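Cornby Shared Kitchen: progress report for the period to the end of August

Prepared by Atieno Simiyu for Karthikeyan Hegde, Rashidi Fund

1. Where we are

The kitchen has been open to members for the whole of the period except one week in August, when the water was off for the boiler work. We had 413 member visits against 286 in the previous period. Most of the increase is from the evening cooking sessions, which moved from a 7.30 start to a 6 pm start in response to last year's survey. The lunch club is level.

Membership stands where we said it would in the application. We have not yet opened the second intake and would like to discuss timing with you before we do.

2. Equipment and storage

The grant line for small equipment has been spent apart from the amount held back for replacements. The order from Misitz came in two deliveries. The first was complete. The second was short of two chopping boards and a colander, and these have been credited to us.

The main change in this period is how utensils are kept. They used to go into one deep drawer, and members put things away wherever there was space. Long items jammed the drawer and small ones were lost at the back. We have stopped using the drawer for anything but tea towels. Knives are on the wall rack, pans are under the worktop, and the things people eat and serve with stand upright in open baskets that can be lifted on to the table and carried back afterwards. 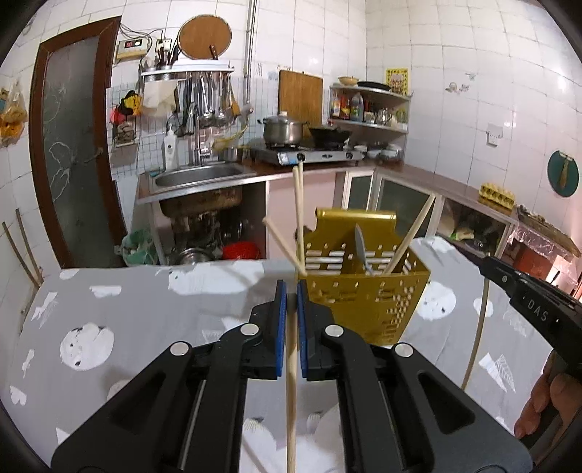 We tried a closed pot first and gave it up after a fortnight. Water collected in the bottom and the wooden things began to smell. A perforated basket drains on its own and can be rinsed under the tap. Chopsticks are now sorted at the table after the meal, when everyone is still sitting down, and one person takes the basket back. Metal pieces can share the basket as long as they are dry. Sharp knives stay out of it.

The tablecloths have held up well. They are washed after every second session, and one has been retired to the craft cupboard with a scorch mark.

3. Sessions

We ran 18 cooking sessions out of the 20 planned. The two we lost were both in the week without water, and those who had booked were offered places later on. Noodle and dumpling evenings fill first. The bread session was moved to the afternoon because proving took us past closing time, and attendance dropped when it moved. We will try a longer evening for it next time.

The tidying rota introduced in the last report is working in part. The washing up gets done. Wiping down the cooker does not always get done, and it has been added to the closing sheet as a separate line that has to be initialled.

4. Spending

Spending on food was slightly over budget and spending on cleaning materials slightly under. The Rulon extractor service was more expensive than quoted, as one filter had to be replaced. Full figures are in the spreadsheet sent with this report. We are not asking for any movement between budget lines at present.

5. Next period

We plan 16 sessions, with a break while the floor by the back door is relaid. Labels for the shelves are on order. We also need to decide whether to buy a second set of baskets or wait until the new intake has joined. My preference is to wait, as the present set covers a full table.

The next report will include results from the members' survey. Please let me know if you would like any questions added before it goes out.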